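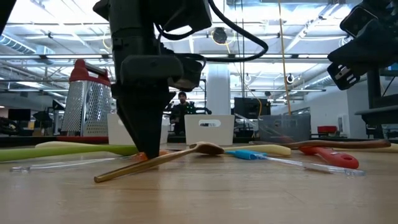 Can a robot put away the kitchen utensils yet?

Under supervision, at low speed, and with a known set of items, it can do a good part of the job. Left alone in an ordinary kitchen with an ordinary drawer, it cannot be relied on to finish. The rest of this handout deals with the gap between those two statements.

Print this page | E-mail this page

Unit 9: Household Chores as Manipulation Problems
Instructor: Sewwandi Kanagaratnam

1. Terms

A chore is a task with a stated end condition and no fixed start condition. "Utensils sorted by type into bins" is an end condition. The start condition is whatever the last person left on the table. Factory automation normally fixes both. Most of the difficulty in this unit comes from the second one being open.

A cycle is one pick, one transfer and one release. A chore is complete when the end condition holds for every item. A dropped item counts as a failed cycle even if a later cycle recovers it.

2. Picking long, thin objects

Spoons and spatulas are awkward for a two-finger gripper. The handle is narrow, it lies close to the table, and the center of mass is often well away from the middle. Consider a wooden spoon gripped near the end of its handle. The bowl end sags, the spoon rotates between the fingertips, and the pose at release no longer matches the pose that was planned.

Grip position should be chosen from the mass distribution, which has to be estimated from shape. A solid wooden spoon and a spatula with a light plastic handle can have similar outlines and balance at different points.

Crossed handles are a separate problem. Lifting the lower item moves the upper one, and every stored pose for the upper item is then out of date. The usual remedy is to look again after each pick. This costs time but is cheap compared with a failed cycle.

3. Perception

Color helps less than students expect. A bright red or green handle is easy to segment from a light wooden table. A wooden spoon on the same table is harder, and clear plastic is harder again. Depth sensors tend to return missing or wrong values on transparent parts, so a clear utensil may register only at its colored sections. A planner that trusts those readings will aim for the colored section whether or not it is a good place to grip.

Polished and perforated metal causes related errors. A box grater gives reflections from its faces and partial returns through its holes. Treat it as an obstacle with a generous margin until it is the item being picked.

4. Placing

Placing gets less attention in the literature than picking and fails nearly as often. An open bin is forgiving: the item is released above it and falls in. A drawer divider is not, as the utensil must be turned to match the slot and lowered without catching on its neighbors. Results from bins should not be quoted as results for drawers.

5. Worked figures

The course compares two controllers on the same sorting chore. Sitotine plans each grasp from a shape model. Abeysekara is trained on human demonstrations. The Abeysekara set contains 800 demonstrations.

Suppose a controller takes 55 seconds per cycle, including the second look. For 9 utensils with no failures:

9 x 55 = 495 seconds, or 8 minutes 15 seconds.

Add 2 failed cycles, each repeated once:

11 x 55 = 605 seconds, or 10 minutes 5 seconds.

Neither figure includes time spent by a person resetting the workspace. Report that time separately. If it is left out, a system that needs constant attention looks the same as one that runs alone.

6. Shop-floor comparison

The Jelport line in the reading packet handles one part type in molded trays. Clenix, in the same packet, handles mixed returns and keeps an operator at each station. The second case is closer to a kitchen. Read both before attempting the problems, and note which start conditions each site has fixed by equipment.

7. Problems

7.1 Write an end condition for "clear the table" that two people would judge the same way.

7.2 Repeat the calculation in section 5 with a failure on every third cycle. State whether repeats can also fail.

7.3 Propose a pick order for a pile with three crossed handles. Justify the first pick only.

Written answers are due in the section box before the next lab.

Last updated: Saturday, August 30, 2025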